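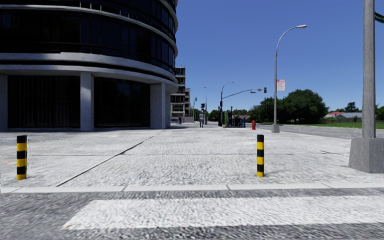
What does the Tevik kit include? It includes the route planner, the obstacle tracker and a licence for one simulated town.

We tested the kit on 13 sidewalk delivery routes, each run twice, at its default settings. Vídalín and Cuadros set the routes by hand. Every run was capped at 1000 steps, and a run that reached the cap was scored as a failure.

**Figure 2.** Simulated plaza with a post clock, a red bicycle and a blue mailbox near the lawn.

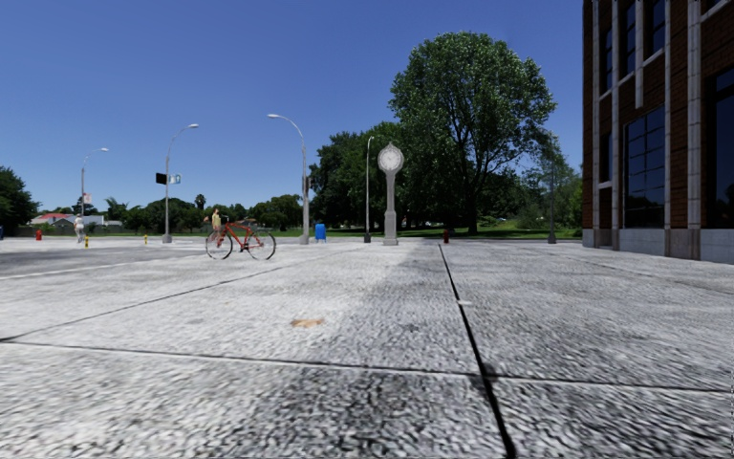

The planner was slower to start than the Atley baseline, with a median delay of 43 steps, and we left that delay in all reported totals.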